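Zunero sets out equipment plan for shared robot benches

5/23/25 – Zunero, which runs rented workshop space for small manufacturers, has approved the purchase of four robot benches for its Brosell site. The order covers the arms, mounting boards, brackets and fixings. Sendix will supply and install the benches.

The budget was agreed in February after a review of what tenants had asked for. Most wanted time on a small arm for fitting and handling trials, and few wanted to buy one outright. Zunero has set aside money for five years of servicing and spare parts, held apart from the purchase price.

"We have bought machines before and then found there was nothing left for the fixtures," said Vlasta Trajkovski, head of equipment planning at Zunero. "This time the clamps, plates and screws are in the same order as the arms. They cost less than people fear, but you can't start work without them."

Boards with a regular grid of threaded holes were chosen so that brackets can be moved between jobs. Tenants may bring their own fixtures if the hole spacing matches. 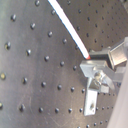
Can a firm book a bench before it has bought any equipment of its own?

Any tenant can book, and the basic fixings are included in the hire charge. Special grippers are charged separately.

Bookings are made through Arai, Zunero's online diary, and must be placed at least seven days ahead.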